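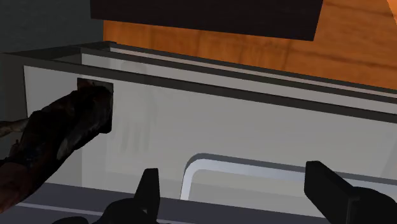
Open container with pale grey-white inner walls and dark grey rims (render).

Pleteo: words for things we keep things in
Version 2

Pleteo is a data set of English words for household storage, gathered from inventories, auction notices, shop lists and removal firms' paperwork. If people have put flour, gloves, candles, nails or letters in it, we want to know what they called it. Ark, bin, caddy, coffer, drawer, hutch, kist, locker, press, till, trug, tub: they are all in there, with the sentence or list line they came from, and a place and year wherever the source gives one.

The project began with a single puzzling line in a farmhouse inventory ("one old ark with sundries") and it has grown far beyond what we had planned. Storage words are wonderful. They hardly ever get a chapter to themselves in books on dialect, yet they turn up wherever somebody had to write down what was in a house, and they shift from one valley to the next in ways that are a real pleasure to follow.

What's in the download

pleteo_main.csv - the entries, 2000 rows, one per use of a word
pleteo_terms.csv - the list of headwords, nearly 800 of them, with short meanings
pleteo_sources.csv - one row per source document
pleteo_places.csv - place names as written, and the modern form we matched them to
notes.txt - odd cases, doubts and arguments, well worth a read
CHANGES.txt - what moved between versions

All files are UTF-8 with commas between fields and a header row. Text fields are wrapped in double quotes, even where they don't need it. Please open them with something that respects UTF-8, or the long s and the pound signs will come out as rubbish.

Columns in pleteo_main.csv

entry_id: a number that never changes, even if the row is later corrected
headword: the modern spelling we file the word under
as_written: the word exactly as the source has it
context: the line or sentence around it
contents: what was kept in it, if the source says so
material: what it was made of, again only if the source says so
room: the room it was found in, as written
year: four digits, or blank
place_id: links to pleteo_places.csv
source_id: links to pleteo_sources.csv
sure: y, n or m (m for "maybe")

The contents column is our favourite. It is blank more often than we would like, but when it is filled in you get things such as "meal ark, with oatmeal, and the cat's saucer" or "press in the passage, full of bottles and one good boot". Do sort by that column at least once!

Where the words come from

The largest share comes from the Borkowska papers, a run of house-clearance books kept by a family firm of auctioneers and copied out by hand in the town of Soneck. The earliest entry is dated 1766 and describes a parlour with "a little nest of drawers, wanting one". The clerks wrote quickly and spelled by ear, so the books are a treat for anyone interested in how words were said. We have drawr, drawer, draw and draws, sometimes all down the same page.

The rest comes from printed auction notices, ironmongers' price lists, school cookery notebooks and letters lent to us by families. The newer material is mostly removal lists, where the words get plainer (box, box, box, large box) but where you also meet lovely private names. One household had a "Tuesday tin". Another had a cupboard known as the glory hole, and a second, smaller one known as the little glory.

How we chose what counts

A word goes in if it names something made or used for keeping things in, inside a home or its outbuildings. Furniture counts when it has an inside. So a chest is in, a table is out, and a table with a drawer gets an entry for the drawer. Bags and sacks are in if the source treats them as a fixed place for something, such as a peg bag on the back of a door. Ships, shops and carts are out for now, which was painful, as carters have marvellous words.

Words for parts of containers are kept only where the part is named on its own as a place to put things. The till of a chest (the little lidded tray at one end) is the best case of this. People kept coins, thread and keys in it, and it is surely a cousin of the shop till, though we leave that argument to the notes file.

How the rows were made

Each source was typed up in full first, then marked for storage words in a second pass. We used Umivon, a small script kept in the tools folder, to pull the marked words out into rows and to suggest a headword. Every suggestion was then read by a person. Umivon is quick and cheerful and has a fixed belief that every "press" is a printing press, so do not let it run on its own.

Spelling in as_written has been left alone. Capital letters too. If the ink was too faint to be certain, letters we guessed at are in square brackets and the row is marked m in the sure column.

Things to watch for

The data leans heavily towards one town and the farms near it. A word that looks rare here may be perfectly common somewhere else, and please don't draw a map from this and call it a map of the whole country.

Clearance books record houses that had enough in them to be worth selling. Poorer homes show up far less, and when they do, the clerk often lumped everything together as "boxes and sundries".

Meanings drift. A hutch in the early rows is usually a chest for grain or clothes, and by the removal lists it has become home to a rabbit. We file both under one headword and split them with a number in pleteo_terms.csv (hutch_1, hutch_2). The same goes for locker, safe and bin. Bin is a particularly good one to trace, going from bread and corn and wine to rubbish, with the older senses hanging on in kitchens and cellars all the while.

The year is the year the list was written. The object could be far older, and often must have been.

A few things to try

Count the headwords by room and see what the pantry has that the bedroom doesn't. Look at which words come with "old" in front of them. Compare the words used by the clerks with those in the family letters for the same sort of object - the clerks like coffer, the letters like box. Or read down the context column with a cup of tea, which is how most of us spend our time with it.

Teachers have told us the cookery notebooks go down well with younger classes, and that asking children to bring in one word from home for a place where things are kept leads to a noisy and very useful lesson. (If your class does this, send us the words.)

Changes since the first version

Added the cookery notebooks and the removal lists.
Split the old "type" column into material and contents.
Merged kist and chist, then unmerged them after complaints. The complaints were right.
Fixed a sorting fault that put all the undated rows in the year 0.
Removed several rows where "chest" turned out to belong to a patient.

Sending corrections

Corrections are very welcome, large or small. Open an issue with the entry_id, what you think is wrong, and how you know. "My gran called it that" is good evidence and we will record it as such, with the place and the decade if you can give them. New sources are better still. Please type out the full line, leave the spelling as you found it, and tell us whether the owner is happy for it to be shared.

We look through the issues every month or so, and May tends to be slow as the sorting of new papers starts then.

Licence

The data files and notes are shared under CC BY 4.0. The scripts in the tools folder are under the MIT licence. Credit the work as "Pleteo, version 2" and, if you quote from the clearance books, please add "Borkowska papers, Soneck" with the source_id.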